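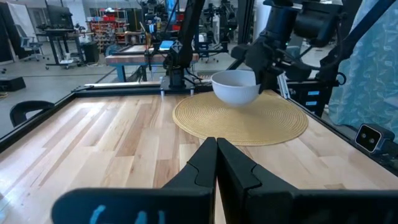

4.3 Table setting

Of all the chores in the Kerkberg set, table setting was the one we most looked forward to, and it did not let us down. Dishes are a wonderful test. They are hard and slippery, they come in shapes made for human hands, and anyone who has eaten a meal can judge whether the result looks right.

Figure 3. Bowl and placemat task, seen from the wrist camera of one gripper. The other arm holds the ribbed white bowl by its rim, just above the back edge of the round woven mat.

The instruction given to the policy was simply "put the bowl on the mat". We ran 256 trials with two arms available and left the choice of arm to the policy. A trial counted as a success if the bowl ended upright with its whole foot on the mat, and if the gripper let go without dragging it more than a finger's width. Under that rule the policy succeeded in 159 trials. The earlier Bunerholm controller, tested on the same table with the same bowl, never got past a handful of good placements before we stopped the comparison, so we were delighted.

The rim grasp deserves a closer look. Two flat fingers on a thin curved wall touch the bowl over a very small area, and the weight hangs well off to one side. A person doing the same thing would slide a thumb inside and spread the other fingers underneath. The gripper has no such option, and the bowl tends to tilt as it is lowered. Most of our failures came from exactly this moment: the low side met the mat first, the policy read the contact as a finished placement, and the fingers opened too early.

The mat itself caused trouble we had not planned for. Coiled fibre has ridges, and a bowl set down near the edge can rock or catch. Trials aimed at the centre of the mat went noticeably better than those that finished close to the border. We also found that the colour of the mat against the pale tabletop made its outline hard to pick out in the wrist view under warm light. Adding 649 short demonstrations recorded under mixed lighting (the Onyeka subset, described in Appendix B) fixed most of this, and the gain carried over to plates without any extra training, which surprised all of us.

Is this a machine that can set a table? Not yet for a family of five in a hurry. Paloma Ambrose, who scored the videos without knowing which controller was running, noted that even good trials were slow, with a long pause above the mat before the final move. We tried removing the pause and lost more bowls than we saved in time. The Usness planner, which looks further ahead during lowering, may help, and we return to it in Section 5.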